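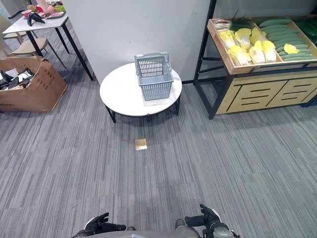

The main work of Iven in this period was the software which finds the handle of a shopping basket and plans how the right hand should reach it. In the previous report we wrote that the detector worked well only when the basket had a dark background. We have now moved all development to the shop corner in Barthorpe, where the conditions are less kind to the software. The basket is light gray, the round table is white and a little glossy, and the wall behind is white too. The sides of the basket have a grid of small holes, and the depth data there is noisy. With the handles standing upright above the rim, as they are at the beginning of a run, the detector has a thin gray shape in front of a white wall and must decide where the handle ends.

Iven: progress report to the Cleltotwood fund
Nov 4, 2018

Perception

We replaced the handle detector. The old one searched for a straight edge in the color image. The new one first finds the body of the basket, which is larger and more stable, and then searches for the handle only in a narrow zone over the rim. It joins the color image with the depth image and keeps the last good result for a short time when the arm covers part of the view. This last point was important, because in the old version the target jumped to the forearm when the arm came close.

We ran the complete detection and grasp sequence 145 times with the new version. In 111 runs the gripper closed on the handle at the first attempt. The remaining runs are divided between wrong handle depth, which is the larger group, and runs where the planner gave no path. We saved the logs of all of them and they can be replayed without the robot.

The floor gave us some extra work. The striped carpet tiles change direction from one tile to the next, and the obstacle map showed small false steps at the seams. We now fit one plane to the floor before we build the map. Small flat things, like the gold square lying in front of the table, are kept in the map with a separate label. The planner can pass over them, but they do not disappear from the record.

Planning

The planner, which we call Rennie, received two changes. It now chooses the direction of the approach from the pose of the handle. Before, the direction was fixed and worked only when the basket was parallel to the table edge. The second change is the cost for passing near the vegetable stand. Without this cost the elbow often took the shortest way and came too close to the tray.

The time for one plan is now 2 seconds in the usual case. It was 14 seconds in January. Most of the gain comes from reusing the previous plan as a starting point. We would like to make it still shorter, but it does not stop the other work at present.

Control

The closing of the gripper is now decided by the wrist force and the finger position together. For a thin handle the finger position alone was not enough: the fingers can be almost closed with the handle between them or with nothing between them, and the two readings are very similar. We also reduced the speed in the last part of the approach, so a wrong depth pushes the basket less.

We work with the basket on the table and also on the carpet next to it. The floor position asks for more reach from the right arm, and the arm then crosses a large part of the camera view while it holds the handle. The cable loop on top of the arm is not in the collision model yet. For now we limit the wrist rotation in software.
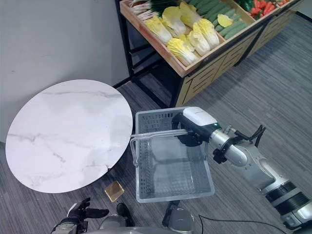 Open problems

The wrong handle depth is still our first problem. We believe it comes from the holes in the basket side, where the sensor sometimes measures the surface behind. A filter is written but not tested on the robot.

The collision model needs the cables, as mentioned.

Plan for the next period

We will test the depth filter on the saved logs first and then on the robot. After this we will start with placing vegetables from the stand into the basket, beginning with the cucumbers. The napa cabbages will come later, as their leaves are soft and our grasp model assumes a rigid object.

The budget is used as planned and we do not ask for any change.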